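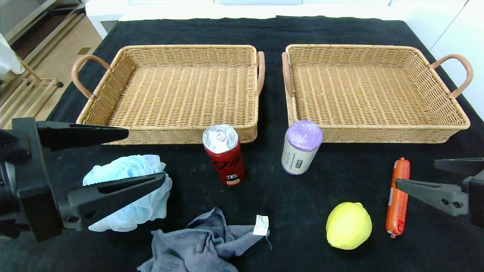 Sylvain Poulain 来信问，提手向外伸的编织篮能不能当抽屉用，他的柜子净宽只有一个篮身多一点，商品页又只写篮身尺寸，不写提手。他还认为两只一套的卖法没有意义，一只大的总比两只小的好用。

两个问题都可以量，下面按测试顺序写。

测试对象是 Trilletti 的 Tlapale 系列长方形浅篮，两只一套，浅棕色，从 Vistelport 的网店购入，到手价 186 元，运费另计。篮子为自购，厂家没有参与。使用时间从八月算起，先放在桌上做分拣，后来一只进了浴室柜，一只留在厨房层板上。商品页对编织条的材质写得含糊，吊牌上也没有补充，所以本文一律称"编织条"，不判断是天然藤还是仿藤。有条件做燃烧试验的读者可以自己剪一小段，我没有剪。

一、尺寸

商品页标称长度 400 毫米，没有说明测量位置。实测结果，这个数字对应的是篮口外沿，不含提手。两个短边各有一个弯曲的提手，向外拱出，所以实际占用的长度要大于标称值。层板净宽如果刚好等于标称长度，篮子横着是放不进去的。竖着放，也就是短边朝外，可以绕开宽度问题，但此时里面那只提手会顶到柜子背板，柜门能不能关上取决于柜深。

Sylvain 的柜子属于第一种情况。按他给的净宽，横放不行，竖放可以，前提是他愿意让提手露在层板前沿。当抽屉用的话，竖放本来就是正确方向，提手朝外正好拉。

篮壁向外倾斜，篮底明显小于篮口。标称尺寸既然取自篮口，篮底可用面积就要打折扣。平铺类物品（叠好的毛巾、成册的单据）应以篮底尺寸计算，以篮口尺寸计算会高估一排。厂家应当同时标注上下两组尺寸，做塑料收纳盒的厂家多数已经这样标了，编织类的普遍没有。

两只篮子之间的尺寸差用钢尺能量出来，用眼睛看不出来。编织密度、颜色和收口方式一致。手工编织品做到这个程度可以接受。并排摆放时，相邻的两个提手会先碰到一起，篮身之间因此必然留出一道空隙。这道空隙在桌面上无所谓，在层板上就是浪费的宽度，两只并排的总长要把四个提手都算进去。

二、编织与底面

篮底是平的，横向编织，排列较紧。把篮子放在玻璃板上压四角，其中一只有轻微翘动，另一只四角着地。翘动的那只装入重物后消失，空载时推一下仍有响声。铺一块布可以解决，我在黑布上做分拣时两只都没有响声，也没有滑动。

底面编织虽紧，仍然有缝。牙签、棉签、回形针一类的东西放进去会竖着卡在缝里，米粒会漏。需要放细小物品的，底部垫纸或者垫毛毡。厂家没有附赠内衬，同系列也没有单独出售的内衬，只能自己裁。裁的时候按篮底裁，不要按篮口裁，否则边缘会翘起来。

收边的一圈基本光滑。用一块旧丝袜沿边缘擦一周，第一只没有勾丝，第二只在长边靠近转角处勾了一次，找到一个朝内的条头，用指甲剪剪平后复测通过。这一点对浴室用途很要紧，因为浴球是网状的，一勾就散。没有处理条头之前，不建议把浴球、网袋、针织物直接放进去。

三、提手

提手是弯成弧形的，与篮身同色，从短边伸出。成年人的手可以四指穿过，戴厚的隔热手套则穿不过去。

载荷测试用的是袋装大米和砝码，放在篮底正中，双手提起，保持一分钟后放下，检查根部。3224 克时，提手根部的缠绕没有松动，篮底中央有可见的下凹，卸载后恢复。单手提一侧提手时，2415 克就已经让整只篮子明显扭转，长边一侧的篮壁向内收。厂家没有给出额定载重，以上数据只代表我手里这两只，也不代表长期表现。

结论很简单，双手搬，不要单手拎。这种浅篮重心离提手近，单手一提，里面的圆形物品会全部滚向低的一头。易拉罐、柠檬都属于这一类。

四、分拣用途

两只一套的意义在分拣时才看得出来。我的做法是把一批杂物摊在篮子前面的桌面上，一只定为厨房，一只定为浴室，逐件归类。易拉罐饮料和柠檬归厨房，浴球和毛巾归浴室，成卷的垃圾袋两边都要用，这一类放哪边都有理由，我按库存归厨房。

只用一只大篮也能做，但需要分两轮，中间还要腾空一次。两只并排，手的移动距离短，也不用记住当前在收哪一类。篮壁低，从上方看得见全部内容，从侧面也不需要抬高手臂。深筐在这一步比较慢，软塌的布类会盖住底下的小件，找的时候要翻。

篮壁低的代价是容量。一条没有叠的毛巾扔进去就占掉大半，体积还会高出篮口。毛巾必须先叠或者先卷。浴球同样蓬松，放进去以后上面不能再压东西。成卷的垃圾袋竖着放会倒，因为篮壁是斜的，靠上去角度不稳，横放没有问题。易拉罐竖放在平的篮底上是稳的，搬动时要横过来或者塞紧。

柠檬单独放会滚。放两个以上互相抵住，情况好一些。底面的横向编织有一点纹理，沿长边方向滚动时有阻力，沿短边方向阻力小一些。这个差别是把同一个柠檬反复推出去得到的，没有仪器数据，参考价值有限。

五、与 Presto 塑料浅盘的对比

手边另有一只 Presto 的长方形塑料浅盘，是以前搬家时留下的，篮口长度相近，没有提手，四壁垂直。两者比较如下。

清洁方面，塑料盘可以直接冲洗，编织篮只能用刷子刷缝再擦。糖浆类液体洒进编织缝里很难清干净，我用半杯冲稀的糖水试过，干了以后缝里发黏，用旧牙刷蘸温水刷了三遍。厨房使用以干货为主的可以不考虑这一条。

通风方面，编织篮四面和底面都透气，放水果、放晾过的毛巾都比塑料盘合适。没有拧干的毛巾两种都不应该放。

空间利用方面，塑料盘四壁垂直，可以贴着排，编织篮因为斜壁和提手的原因排不紧。同样一块层板，塑料盘放满以后剩余的宽度更小。

堆叠方面，两只编织篮空的时候可以套在一起，斜壁在这里是优点，套叠后的高度比一只略高。装了东西以后不能叠，上面那只会直接压在物品上。塑料盘正好相反，空的时候套不进去。

噪声方面，金属罐放进塑料盘有响声，放进编织篮声音小得多。早上六点在厨房拿东西的人会在意这个。

六、气味与掉屑

开箱时有干草一类的气味，通风放置四天以后凑近才闻得到。放入浴室柜后没有再增强，也没有串到毛巾上。

前两周有碎屑，主要集中在底面四角，倒扣过来拍几下能掉出一些，之后减少。深色布面上看得很清楚，浅色桌面上不容易察觉。建议拿到手先倒扣拍打，再用吸尘器的扁嘴过一遍，重点是提手根部的缠绕处。

浴室柜那只用到现在没有霉点。柜子离淋浴区有一段距离，门常关，柜底有通风孔。直接放在淋浴区旁边会怎样，没有测，不下结论。

七、包装与售后

两只套叠后装在一个纸箱里，提手之间垫了一层薄纸，箱内余量偏大，运输中可以晃动。到手时提手没有变形。吊牌用塑料针固定在编织条之间，剪的时候要小心，剪刀尖容易挑起条子。

向 Vistelport 客服问过三件事，材质、额定载重、是否可以单买一只。材质的答复是照抄商品页，载重的答复是"日常使用没有问题"，单买的答复是不可以。第三条明确，前两条等于没有答复。

八、评价

优点是两只一致性好，底面平，提手根部牢，空置时可以套叠，浅壁适合分拣和取放。缺点是标称尺寸不含提手且只取篮口，材质和载重不标注，缝隙难清洁，其中一只需要自行修剪条头。

按到手价折算到单只，比同尺寸塑料盘贵，在编织类里属于中间偏低。适合放叠好的毛巾、水果、罐装饮料和成卷的耗材，不适合细小零件和可能渗漏的瓶子。层板净宽有富余的可以买，没有富余的先把提手量进去再决定。

补充一条给 Sylvain：竖放当抽屉用的时候，篮底在层板上反复拖动，木质层板的漆面会出现细划痕，我的厨房层板上已经有了。在篮底四角各贴一块毛毡，背胶在编织面上粘不住，要用线缝。缝的时候针从条与条之间穿过，不要扎穿编织条本身。毛毡厚度选薄的，厚的会让篮口顶到上一层板。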